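Subject: Re: [wiker-users] Fingers closing skewed after pad change

> We swapped the pads on our Wiker cell last month and ever since then
> the fingers close a bit skewed on anything thin. Fat things are fine.
> Cables are hopeless, they roll out at the bottom. I have re-run the
> width calibration twice and the numbers look sensible. Is it the pads,
> the plates, or something in Kurup? Would rather not strip the whole
> wrist if I can help it.

Oh, I know this one! We had the very same trouble in June and I lost an entire afternoon to it, so please don't strip the wrist yet.

Have a look at the two screws behind the left plate first. On ours they had backed out by less than a turn, enough for the plate to lean when it took any load. You can't feel it by wiggling with a finger. Close the gripper on a strip of paper, pull the paper out slowly from the top and then do it again from the bottom. If the bottom slides free and the top grips, the plate is leaning. A dab of the weak threadlock and a quarter turn past snug sorted ours, and it has stayed put through 1,711 closes by the Kurup counter (it read 2,022 before I zeroed it, which I now wish I'd done when the pads went on).

After that, do the width calibration again, but with the fingers warm. Let it open and close 20 times with nothing between them, then start the routine. Cold, ours reads a hair too wide and Kurup believes it.

Then comes the fun part, which is trying it on real stuff. Cables are a brilliant test for this because they show up a lean straight away. We put out a mixture on the wooden table, a long loop, a few coiled ones, a couple of braided ones, and work through them from the wrist camera view. 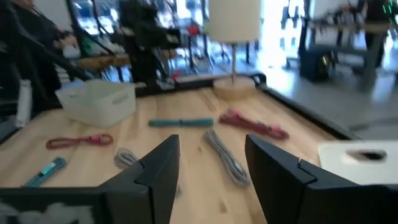

Wrist camera view over the cable table, basket at the back left.

I like to start with a bundled one lying fairly straight, then try the coils, and leave the long loop for last as it always wants to slide off sideways. If the straight one comes up level you are nearly home. If it tips towards the same finger every time, go back to the screws.

One more thing to check while you're in there: the finger speed. The Jestora profile that comes with the cell has it set to 200, and that is fine for boxes but far too brisk for anything that rolls. I brought ours down bit by bit until the braided ones stopped hopping, and it made a lovely difference. Save it under a new name or the next update will wipe it. Ask me how I know.

Which pads did you fit, by the way? The older Onov ones are slightly thicker at one end, and if one of yours has gone on upside down you'd see much the same thing. There's a small notch that should point towards the wrist on both sides. I marked ours with a paint pen so I can tell at a glance.

Do post back with what the paper test says, I'd love to know if it's the same fault. And if anyone has a good way to get at the lower screw without taking the camera off, I'm all ears, mine involves a cut-down hex key and a lot of muttering.

Cheers all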